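4.2 Unannounced projects after a change of publisher

In the previous section we looked at how the sale of Grosport was reported in the games press. We now turn to the developers themselves, and to one question in particular: what happens to a game which is already in work, but not yet announced, when the studio receives a new owner. The material is 18 interviews with former and present staff of five studios, and 583 messages from the public forum of Josdale, the studio in Prisberg which made Ayaaba.

Figure 4. Small black plastic part on a yellow mat, between two grippers.
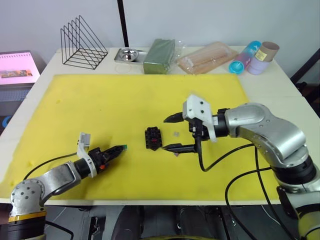
Selorm Sulemana

The first finding concerns the word "cancelled". Players use it for any game that does not appear. The interviewed developers use it much less. They speak of a project which is "resting", or "with the lawyers", or simply "in the drawer". In the case of Josdale, a second game in the world of Ayaaba had a working prototype, a writer and a composer when the sale was made known inside the company. No one gave an order to stop it. The team was asked to help for a short time with a different title, and the short time became longer each month. By June the prototype could not be opened any more, as the engine had been updated and the old tools were not kept.

We found the same pattern in three of the other studios, with small differences. Rights are an important part of it. When the name of a series belongs to the publisher and the code belongs to the studio, neither side can continue alone after they separate. One designer told us that her team changed the names of all characters in a single afternoon, so that the game could be shown to somebody else. The story had then to be written again from the second chapter, and this took much longer than the afternoon.

The forum messages give a different picture. Here the readers put together a long list of hints from job advertisements, voice actors' pages and old concept drawings, and from this they described a game which in parts was close to the real one. In some other parts it was wrong – for example, many were sure of a multiplayer mode, which according to the team was never discussed. We coded a first group of 200 messages by hand before we wrote the rules for the rest. Disappointment was the most frequent theme, followed by questions about the soundtrack. 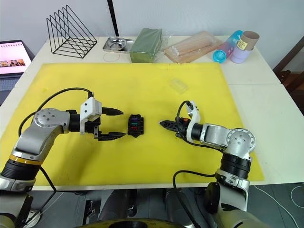
Eilidh MacLeish objected, after she read a draft of this section, that the forum speaks only for those who stayed. Players who lost interest after the sale did not write a farewell message, she said, and a study of disappointment should be careful with a place where only the most patient people are left. She also found it doubtful that a prototype should be treated as a lost game, when most prototypes are thrown away in good years too.

We accept the first point and return to it in Section 6. On the second point we are less certain. The developers made a clear difference between a prototype which was tested and refused, and one which was never judged by anybody. Only the second kind was described to us with regret, sometimes many years later and by people who have since left the industry. For this reason we keep the two kinds separate in the tables that follow.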